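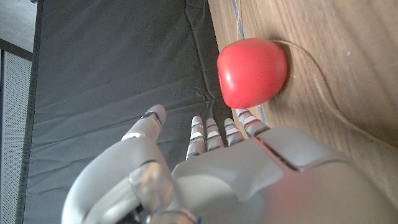
Bola vermelha brilhante em superfície de madeira. Tecido cinzento-escuro ao lado.

oficina_plana
12 de novembro de 2018
Fio sobre bolas em tampos de madeira: porque rolam, que marcas deixam, como se limpam e o que o vermelho faz à cor de tudo o que lhe fica perto. Notas de bancada, sem grande ordem.

Primeiro, o brilho. Uma superfície brilhante reflete de forma especular: vê-se a fonte de luz, com contorno. Uma superfície acetinada espalha a luz e perde o contorno. Na mesma mesa convivem mal, pelo menos para quem quer avaliar cor.

O vermelho contamina. A luz bate na bola, volta filtrada e cai no que estiver ao lado. Nos cinzentos-claros nota-se logo: na foto, o plástico claro do lado direito está ligeiramente rosado. Não é mancha e não sai com pano.

Quem compara amostras de acabamento em cima da mesa tem aqui uma fonte de erro. Já recusei uma placa de ensaio por "tom quente" e o tom quente era uma tampa encarnada pousada ao lado. Ficou registado no caderno como erro meu.

Procedimento atual: objetos saturados fora da mesa antes de olhar para cinzentos ou brancos. Se não puderem sair, tapam-se com pano escuro e mate.

Sobre o pano. Cinzento-escuro serve melhor do que preto para quase tudo. No preto perdem-se as sombras e qualquer fibra clara parece um defeito. O cinzento-escuro absorve o suficiente e ainda deixa ler a aresta do objeto.

O meu é da Cullus, comprado a metro, orla cosida à máquina. Encolheu na primeira lavagem e depois estabilizou. Lavem antes de cortar à medida.

Agora o rolamento. Uma bola rígida num plano rígido toca numa área muito pequena. Quase não há atrito de rolamento, e qualquer desnível do tampo chega para a pôr a andar.

O meu tampo tinha um desnível de 2 mm entre cabeceiras. À vista parecia plano. A bola de teste ia sempre parar ao mesmo canto.

Usem isto como nível grosseiro: pousar a bola ao centro, largar sem impulso, ver para onde vai. Rodar a bola e repetir. Se o sentido mudar com a rotação, o problema é da bola. Se se mantiver, é do tampo.

A minha bola de teste pesa 143 g na balança de cozinha. O valor em si interessa pouco. Interessa usar sempre a mesma, para poder comparar uma mesa com outra.

Para a manter parada há duas vias decentes: um toque leve em baixo, do lado para onde quer rolar, ou um anel de apoio. Apertar por cima é má ideia. Se a força sair do eixo, a bola foge.

Toque em baixo: a mão chega de lado, a ponta do dedo encosta na metade inferior e serve de calço. A força necessária num tampo quase nivelado é mínima. Se for preciso empurrar, é o tampo que está mal.

Anel de apoio: uma anilha de borracha macia, ou um troço de mangueira fechado em círculo. Evitem borracha preta barata em madeira clara. Larga cor, e o risco circular demora a sair.

O anel que uso veio numa caixa de sortidos da Rorkico. Caixa má, divisórias que saltam, anéis bons. Comprei a segunda e as divisórias saltam na mesma.

Marcas na madeira. Uma bola parada não risca. Uma bola com um grão de areia por baixo risca, e o risco é curvo, difícil de disfarçar porque cruza o veio.

Limpar os dois lados antes de pousar: o tampo com pano seco no sentido do veio, a bola com microfibra. Nada de papel de cozinha em superfícies brilhantes. Deixa microrriscos que só aparecem com luz rasante.

Luz rasante: lanterna pequena, 500 lúmenes, encostada ao tampo e apontada ao longo da superfície. Mostra riscos, pó, cola antiga, tudo. Façam isto antes de envernizar e não depois, como eu fiz em junho.

Dedadas no brilhante: água morna, uma gota de detergente neutro, pano bem torcido, secar de imediato. Álcool só depois de testar num ponto escondido. Há tintas e vernizes que ficam baços à primeira passagem e não recuperam.

Acabamento do tampo. Experimentei o óleo duro da Pleva, duas demãos finas, com lixagem ligeira entre elas. Fica acetinado e reflete pouco. O verniz brilhante que tinha antes devolvia a imagem de cada objeto pousado, o que é bonito e inútil para trabalhar.

Com óleo a bola roda um pouco menos do que com verniz. Diferença pequena, cronometrei poucas vezes, não tirem daqui uma lei.

Tempo de cura: o rótulo diz uma coisa, a minha cave diz outra. Ao fim de cerca de 5 dias deixou de marcar com a unha. Antes disso não pousem nada redondo e pesado. A área de contacto é pequena e a pressão é alta.

Perguntaram-me se mais vale cobrir o tampo todo com tecido. Depende. O tecido trava a bola e protege o acabamento, mas guarda grãos na trama. Se não for sacudido com frequência, passa a lixa fina.

Solução de compromisso: tecido apenas na zona onde se pousam ferramentas, madeira à vista onde se precisa de plano rígido. A transição entre os dois deve ficar longe da zona de rolamento. Uma orla cosida desvia uma bola sem dificuldade.

Fotografar vermelho brilhante: subexponham um pouco. O canal vermelho satura antes dos outros e a esfera passa a disco, sem volume. Confirmem no histograma por canal; o histograma geral engana.

Balanço de brancos manual, com cartão cinzento afastado da bola. Se o cartão estiver encostado a ela, apanha o mesmo rosado e a correção puxa o resto da fotografia para ciano.

Arrumação: bolas em gaveta forrada, uma por compartimento. Em caixa comum batem umas nas outras e o brilho vai-se nos pontos de choque. Lascas pequenas em vermelho notam-se a dois metros.

Correção a um ponto de cima: o teste de nível só vale com o tampo limpo. Uma migalha trava a bola e dá um falso "nivelado". Aconteceu-me na mesa da cozinha do Ramadan, a casa onde montei os últimos armários.

Falta medir o efeito da humidade no empeno do tampo. Tenho leituras do verão e nenhuma do inverno. Quando houver, ponho aqui.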